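Stoltance Audio
The unabridged recording of The Granitz Letters is now available to members. It is read by Tharindu Weerakoon and runs to 40 chapters.

Stoltance Audio
The novel follows Ida Bošković, the youngest daughter of a ferry owner, who leaves the river town of Granitz after her father's death and takes a post as clerk to a shipping agent. Her only link to home is a packet of letters she has been told not to open.

Stoltance Audio
First printed in monthly parts, the book has long been out of print. Our recording follows the text of the Flesstead edition, including the two chapters left out of later printings.
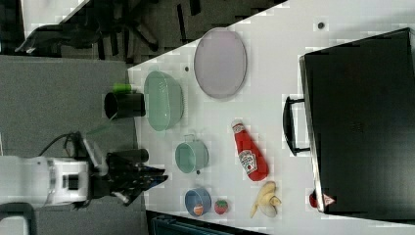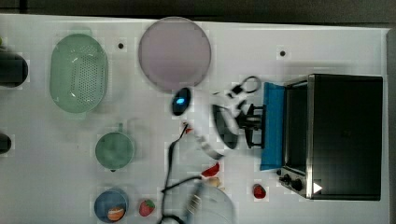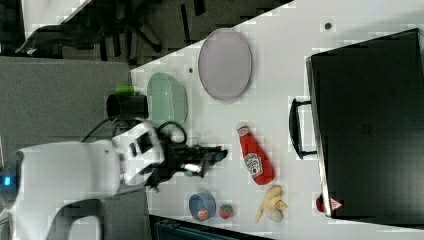
Category: Classic Fiction, Unabridged

Stoltance Audio
Mr. Weerakoon has read five titles for our classics list. Listeners who know his earlier work will find a slower pace in the opening chapters, in keeping with the long river passages.

Stoltance Audio
Members may download the full recording or listen by chapter. Chapter titles now appear in the player. A printed list of characters is supplied as a separate file and may be opened on any device.

Stoltance Audio
Public libraries may borrow the title under the standard license for 90 days. Renewal requests should be sent through the library account page and should quote catalog number 3225.

Stoltance Audio
A correction to our earlier notice: the sample now on the title page is taken from chapter two. The preface is included in the full recording only.

Stoltance Audio
The second Bošković novel is in preparation and will be released in November. Members who have saved The Granitz Letters to their shelf will receive notice by email.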